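# Demos sammeln für Laufen + Greifen: wann ist Schluss?

**schleppkabel** schrieb:

Moin zusammen, ich brauche mal Widerspruch. Wir nehmen gerade Teleop-Episoden für einen Zweibeiner auf, Projekt heißt intern Mivmont (fragt nicht, der Name war schneller da als das Budget). Stand heute: 615 Episoden, alle im selben Raum. Aufgabe ist immer dieselbe: loslaufen, zum Schreibtisch, stehen bleiben, Hand in Position.

Trainiert man darauf, läuft die Policy wunderbar zum Schreibtisch. Schiebt man den Schreibtisch einen halben Meter zur Seite, läuft sie wunderbar dahin, wo er vorher stand.

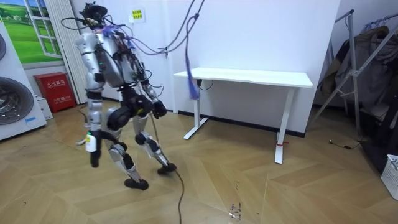 Meine Idee wäre jetzt, noch mal 600 draufzulegen, mit anderen Startpunkten. Der Kollege vom Greifen meint, das sei verbranntes Geld, und will lieber augmentieren. Wer hat recht? Antworten wie »kommt drauf an« bitte direkt an ihn.

---

**Regelkreis_Rita** schrieb:

Kommt drauf an.

Im Ernst: anderer Startpunkt bei gleichem Ziel bringt dir fast nichts. Das Netz hat gelernt, wo der Raum ist. Verschieb das Ziel, und zwar zwischen den Episoden und nicht einmal pro Woche. Wir hatten bei Ladefoged im September genau das Problem, da hat der Arm am Ende die Steckdose als Landmarke benutzt.

---

**nullmoment** schrieb:

Sehe ich anders als Rita. Solange das Laufen selbst noch wackelt, will ich möglichst *wenig* Varianz in der Umgebung. Erst der Gang, dann die Möbel. Sonst weißt du bei jedem Sturz nicht, ob es der Regler war oder der Tisch.

Andere Frage: Zieht das Kabel hinten spürbar an der Hüfte? Das steckt dann nämlich auch in euren Daten.

---

**schleppkabel** schrieb:

@nullmoment Spürbar ja. Wir loggen die Hüftmomente, man sieht ziemlich genau, wann das Kabel sich strafft. Ich hatte das bisher unter »natürliche Varianz« verbucht, klingt in der Präsentation besser.

---

**Regelkreis_Rita** schrieb:

> Erst der Gang, dann die Möbel

Dann nimm den Gang aber separat auf und wirf ihn nicht mit den Greifdemos in einen Topf. Das sind 2 Datensätze. Ein gemeinsamer Ordner namens »final_neu« zählt nicht als Methode.

---

**batchgroesse_eins** schrieb:

Wir haben mit Neltodard annotiert und hinterher festgestellt, dass fast alle Episoden vom selben Operator stammen. Die Policy zögerte vor jedem Schritt so wie er. Also: Operator wechseln, das ist billiger als Möbelrücken. Und die misslungenen Episoden behalten, mit Label.

---

**nullmoment** schrieb:

Misslungene behalten: ja. Aber nicht fürs Imitationslernen, höchstens für den Erfolgsklassifikator. Ich sag's nur, bevor wieder jemand seinem Roboter beibringt, elegant umzufallen.

---

**schleppkabel** schrieb:

Gut, Plan: Tisch wandert, Operator wechselt, Gang bekommt seinen eigenen Datensatz. Augmentierung erst mal nur auf den Kamerabildern – damit der Kollege auch etwas gewonnen hat. Für die Metadaten nehme ich Unon, falls keiner laut schreit.

---

**Regelkreis_Rita** schrieb:

Schrei. Version 2 verliert bei uns die Zeitstempel.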